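Catalog > Upper Body Systems > Warnik Two-Arm Bench Unit

Warnik Two-Arm Bench Unit

Last updated: June

The Warnik is a torso, two arms and two five-fingered hands, sold to people who have small objects in one place and would like them in another. It does this at a pace we call considered. If you need parts flung down a line faster than the eye can follow, our competitors will be delighted to hear from you.

What you get

One upper body, assembled, with both hands fitted and calibrated before it leaves Oltito. One floor stand. One controller, already loaded with Umix, our teaching software. A power lead that is long enough, after many letters on the subject. The crate weighs more than you think, so have 2 people at the door.

The table is yours to supply. Any flat, steady surface will do, and the setup guide gives the height range. Severin Camenzind, who wrote the guide, would like it known that a folding card table is neither flat nor steady.

Teaching it a job

You guide the arms through the task, Umix records it, and you repeat until the thing catches on. A simple pick and place takes nearly 100 repeats. Most customers spread these over an afternoon and a pot of coffee. Move the objects a little between repeats, or you will own a machine that is superb at picking up one cup from one spot.

Tasks can be saved, named and copied to a second unit. Please name them something better than "test new final". We have seen your folders when you send them in for support.

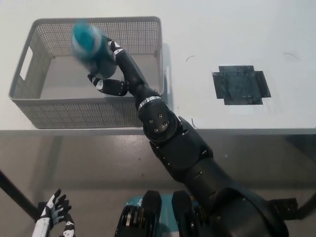 Warnik at work: right hand over the mesh basket, left hand idle.

Hands

The fingers close until they meet resistance, then hold. Grip force is set per task in Umix, and the default is gentle. Eggs are possible. We recommend practicing with eggs that belong to someone else. Replacement fingers are sold singly, and swapping one takes a hex key and moderate patience.

Price and delivery

The Warnik is $3598 a month on a one-year lease, service included. On-site training is a further $1100, paid once, and gets you a full day with Tudur Morgan, who will not leave until your first task runs. Add the Moser stand if you want casters. Add the Moser brakes if you have a sloping floor and would like to keep the robot.

Orders placed before noon on Tuesday go into that week's build list. For a demonstration, send us the object you want moved and a note saying where you want it put.

We use cookies to remember your cart and language. Accept all | Manage settings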